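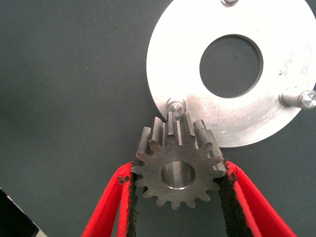
pivumel-bench-plan

Purchase list, price sheet and planning notes for a two-arm gear assembly cell. Last full revision: 8 August 2021.

If you want to teach a pair of arms to put a gear on a plate and you have to ask someone for the money first, this repo is for you! It holds the spreadsheet we use at the Dusville bench, plus the notes we wish had been sitting next to it when we filled it in for the first time. The task data live in a separate repo, pivumel-episodes, and everything here is about what to buy, when to buy it, and what to leave room for.

What is in the repo

budget.csv – one line per part, with unit price, quantity, lead time and a column called "again" for things you will have to reorder
phases.txt – the order we buy in, and what has to be working before the next phase is released
spares.csv – wear items only
quotes/ – supplier quotes with the contact details removed
check_totals.py – adds everything up and complains if a line has no lead time

Run the script before you send the sheet to anybody. It takes no arguments and reads budget.csv from the same folder.

How the budget is laid out

The sheet has 358 lines, which sounds like a lot, and most of them are small. The arms take up very few lines and a big share of the money, so people stare at those and wave the rest through. Please read the rest! Cables, connectors, frame parts, brackets and floor covering add up quickly, and they are the lines that stop you from starting when one is missing.

Every line has a phase, a lead time in working days and an owner. Lead times are the ones we were quoted, and we leave them alone after the order arrives. The "arrived" column is where you put the real one.

Phase A is the frame, the arms and power. Phase B is grippers, wrist cameras and cable runs. Phase C is the parts you want assembled, so gears, plates and pins, plus whatever you put under them. We moved the work surface from C to B in February, once we understood how much the cable lengths depend on it.
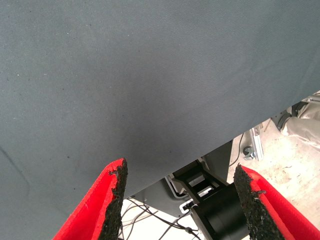

Viera Kubíček would put the cables in phase A: "You can't choose a length until the arms are mounted, I know, but order one long set and one short set anyway. Send back the set you don't use. It costs less than a week of waiting." We have added an optional line for this, marked VK in the notes column. It is switched off by default, so set the quantity yourself if you want it in the total.

Grippers and pads

Finger shells are cheap if you can print them. Pads are a wear item and belong in spares.csv from day one. Coarse rubbery pads hold a small steel gear nicely by the teeth, and they shed bits while doing it. Our sheet allows 22 spare pads for the first phase of collection, kept in a bag in the drawer with the hex keys. Adjust that to your own parts – toothed metal is harder on a pad than a smooth block would be.

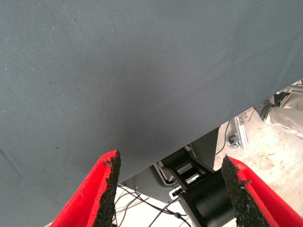

Wrist view: worn pads, with cables and frame post past the fabric edge.

The frame

We compared aluminum extrusion from Serkano and from Ekinci. Both quotes are in quotes/, and both would do the job. The Ekinci quote included leveling feet and the Serkano one listed them separately, so compare the totals and not the price per meter. If your floor is bare concrete, keep the feet in. Vendula Sokol did the comparison and her working is on the second tab of the original spreadsheet, exported here as frame_compare.csv.

Work surface

A dark matte cloth is one of the nicest cheap lines in the whole sheet. Shiny metal shows up well against it, and a fresh piece is easy to cut. Buy more than you need.
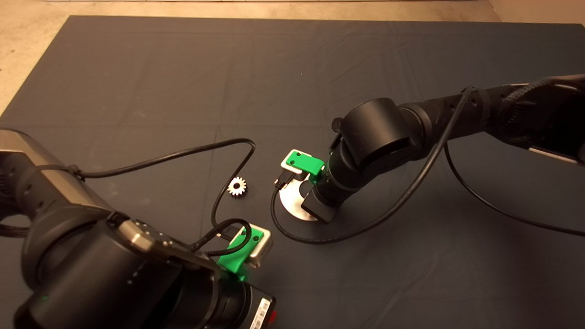 Both arms over the cloth mat, gear on the left, disc under the right gripper.

Known gaps

No line for shipping on returns.
Camera mounts are priced as printed parts only.
Prices are in one currency and are not updated automatically.
Labor is missing completely. We would love to see how other groups handle it!

Contributing

Corrections are very welcome, especially real lead times. Open a pull request against budget.csv, keep the column order, and put your initials in the notes column. Run check_totals.py first.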